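Print
E-mail this page

About Givon

Givon is a small study center on the second floor of the old Sakerport building. Tania Gunawardena opened it in January with two classes, and we now have four. Over 243 students have signed up for evening lessons in geography, reading and basic math.

Most lessons happen at the table. Students bring their own drinks, and we ask that they use the coasters, as the tables are wood. Charts, maps and diagrams go up on the back wall and come down when a unit is finished. Card sets should go back in their box after class.

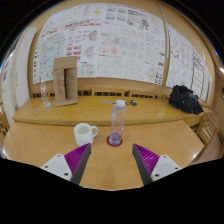 Visiting us

The door is open from 4 p.m. Please ring at the Pitkänen Street entrance. Parents may wait inside.

Print | E-mail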